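Progress report to Kathleen Ní Bhriain, Dallon Fund
Second period, ending in September
From: Tamunoemi Ekwueme, Waltum site

Hi Kathleen,

You asked for the people side this time, so I'm putting the numbers up front and getting them out of the way. We planned for 2,000 recorded table tasks by the end of the period and we have 2,172, of which 1,091 have been checked and passed on to the Volach team. The checking is slower than the recording, and I'll come back to that.

The tasks are still the clearing and setting jobs from the break room and the canteen: pick up a bowl, move it, stack it, put the lid down, start over. Our people do them with the hand-held grippers, and the recordings go into training the arm that will take over the tray return at Etim next year. I know that on paper this sounds like asking the canteen crew to train their own replacement, and yes, that came up in the very first meeting (loudly!). Modupe Ibrahim has run the tray return for years and she asked me straight out whose hours were going. I told her what we wrote in the proposal: no hours cut during the grant, and the tray return shift turns into a mixed shift with prep work and gripper work. She made me put it on paper and pin it up by the time clock, so it's there.

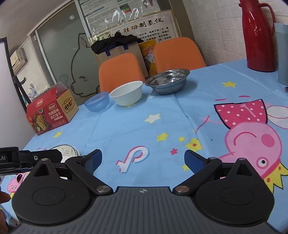 What has changed day to day is mostly the afternoons. The slump between two and four used to be wiping down and waiting. Now four of the crew rotate through the recording table, and it pays at the higher prep rate, which went over very well. Adebayo Danladi is the fastest by a mile and has started teaching the others how to come in low on a bowl so the fingers get the rim. I had written a whole guide for this and his version is better, so we use his.

The wrist complaints are real, though. Holding the gripper for a full hour is too long. Two people told me their forearms ached the next morning, so we went down to twenty-five minutes and then a swap, and I've heard nothing bad since. It does cost us recordings. I'd like to keep it that way even if we come in under target next time, and I hope that's okay with you.

Shiny metal bowls are still a pain. The tracking drops out on them more than on anything else we use, and 200 recordings had to be thrown away and done over, which was no fun for anybody. Ekaette Amadi now flags the bad ones the same afternoon. Before, we'd find out a week later, when the person who did them had forgotten all about it.

Ekaette is also my answer to the checking backlog. She started on the dish line, she's good at this, and she'd like to do it as her regular job. I want to move part of the travel money, which we've barely touched, into a half-time checking post for her. Could you let me know if that needs a formal change request or if an email does it?

Still open: the crew wants to see the arm working before it arrives, and I think they're right to ask. Modupe wants to try it with her own trays, wet ones, at lunch speed. I'm talking to Volach about a visit and will send you the plan as soon as they give me a week.

Budget sheet is attached separately. Call me any time after three, it's quieter then.

Tamunoemi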